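How I Finally Stopped Losing My Keys: Setting Up a Grab-and-Go Table

Posted August 20, 2019 by Zallell

Filed under: Home & Organizing, Small Space Fixes

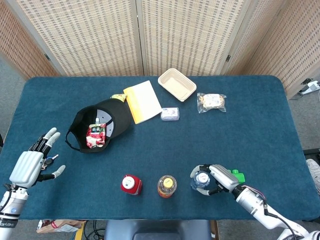

Cap, drinks and a little snack on the blue-green cloth, keys held in a robot hand.

I was late to almost everything last January, and it was always the keys. Or I had the keys and no water, so I'd stop at the gas station and pay too much for a bottle when there was a whole case of it at home. I'd also walk out without a hat and come back with a pink nose, every single time (even in winter, I burn like paper).

So I made a grab-and-go table! It's one spot where everything I need for leaving the house gets laid out the night before. I've been doing it for 8 weeks now and I want to walk you through how I do it, plus a few things I got wrong the first time around.

What you need

A table. Any table. Mine came from the Godlow thrift store and I talked them down to 100 dollars, which my sister still thinks was too much. You also need a cloth to go over it and something shallow to hold the small stuff. A baseball cap works great for that, more on this in a minute.

Step 1: Pick your spot

You want to pass it on the way out. I tried the kitchen counter first and it was hopeless, the mail ate everything in two days. If you live in one big room like I do, a folding divider gives you a kind of fake hallway. I like the woven ones with the checkered texture. They're light enough that I can drag one across carpet by myself and they make the corner feel like it has a job.

Step 2: Put a cloth down

Go with a plain, solid color, and go dark if you can stand it. I had a flowery tablecloth to begin with and my keys just vanished into the roses. On a dark teal you can spot a candy wrapper from across the room. Iron it or don't (I don't), but give it a tug at the corners so bottles stand up straight.

Step 3: Turn your cap upside down

This is my favorite part! Flip a baseball cap over so the inside faces up and it turns into a little bowl. I put a jelly drink pouch in mine. Those pouches are slippery and they love to slide off the back of the table, but in the cap they stay put. And when you reach for the snack you've got your hat in your hand already, so you can't forget it. A small wrapped snack can go right behind it.

Don't pile the cap too high. I once loaded mine with trail mix bags, a phone charger and a roll of quarters and the poor thing never sat right on my head again.

Step 4: Line up the drinks along the front

Bottles go at the front edge where your hand lands first. I like to have more than one kind out so I can decide in the morning. Water is the one I take most, but a red bottle or something orange looks awfully nice at seven a.m. when you're half asleep. Different cap colors help too, if you have a few people grabbing from the same table. Yellow cap is yours, white cap is mine, no arguments in the car.

Check that the lids are tight. I skipped this once and washed the cloth twice.

Step 5: Keys last

Keys go down last and get picked up first. I keep a small set, with just the fob and what I really use. I used to carry a giant bunch from Gautam Storage, where I haven't rented a unit in years, and it weighed down every coat I owned. Take the old ones off! Put them in a jar if you're nervous about it.

Step 6: Leave room for the odd thing

There's always one. A library book, a birthday card, a bright green toy block that has to go back to whoever's kid left it. Give it a place on the table by the drinks and it goes out the door with you.

How long does it take?

Setting out takes me less time than brushing my teeth. I did the math on my gas station water for the year before and it came to 168 dollars, nearly all of it on mornings when I was in a rush. I'm putting that toward the Wumach trail weekend this year, and yes, I'll be laying my stuff out on the motel dresser.

If you've got pets that knock things over, try the same setup in a low tray on a shelf. A friend does hers that way and says the only trouble is remembering to put the tray back.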